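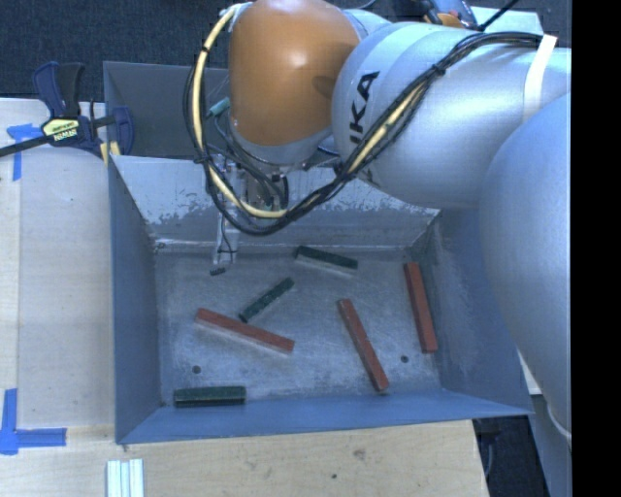 A robot arm over a metal bin of red and dark green blocks.

Filed under: Kids Explain It | Music and Shows
Shares 41 | Comments 18

How Does a Concert Stage Get Built?

A concert stage may look as if it has always been there. In most cases it arrives by truck, in pieces, a few days before the show.

The first people on the site are the riggers. A rigger hangs heavy things safely. At the Woltholm Winter Music Fair, held each February, the riggers lift long metal frames called trusses above the stage. Lights and speakers are then fixed to the trusses.

Next comes the floor. It is made of flat panels that lock together - much like the squares of a very large puzzle. The Woltholm stage uses almost 200 panels. Each one has a number, so the crew knows where it belongs.

After that, the sound team sets up microphones and runs cables. The musicians then play a few songs with no audience present. This is called a sound check. It helps the team find out whether the singer can be heard over the drums.

"Children often ask who turns on the lights," says Diarmuid Tierney, stage manager at the fair. "One person does it, from a desk at the back of the hall."

When the music ends, the crew takes everything apart in the opposite order - cables first, trusses last.

Word to know: truss. A strong frame made of metal bars joined in triangles.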